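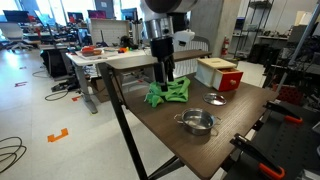

Does the robot know what a cloth is? Staleck class wanted to know that, and it came top of the pile when we asked schools for questions. Good one. Short answer: no. Long answer, keep reading.

A robot arm is just metal and motors. The clever bit is the software -- lists of instructions a computer follows, very very fast. Three jobs to do.

Job one. Looking

Software that looks is called perception. (Say it: per-SEP-shun.) A camera sends in a picture, but to a computer a picture is only numbers. Millions of them. So the program hunts for patterns. A big patch of bright green numbers with wobbly edges? Probably the cloth. A shiny round shape? Could be the pot. Could be the lid! Both steel, both round. Easy for you, tricky for a program.

Cloth is the worst. A pot stays pot shaped. A cloth can be flat, folded, scrunched, and it looks different every singel time. The Lornby team showed their program lots of crumpled cloths and it still muddled up 46 of them. Back to school for the program.

Job two. Planning

Now the robot needs a route. Say we want the cloth picked up and put down by the little box with the red drawer. Straight line? Careful -- there's a pot in the middle of the table. The planner tries out loads of paths inside the computer, before anything moves. Bumps the pot? Bin it. Next one. Goes up and over? Keep it.

Try it yourself. Put a cup on the table and move your hand from one side to the other without touching it. You made a plan and didnt even notice.

Job three. Moving

This is control. The planner says go there, control works out how much each motor should turn. Then checks. Then fixes it a tiny bit. Then checks again, hundreds of times while you blink or yawn. Press too softly and the gripper fingers miss the cloth. Too hard and they push into the table. Ouch.

Kalinowski is the name of our practice program, and it has only 2 buttons, GO and STOP. Always know where STOP is. Grown ups too.

Words to remember

Perception -- working out what's there
Planning -- choosing a route
Control -- making the motors do it
Gripper -- the robot's fingers

Next time from Allireck Juniors: why drawers are so hard to open.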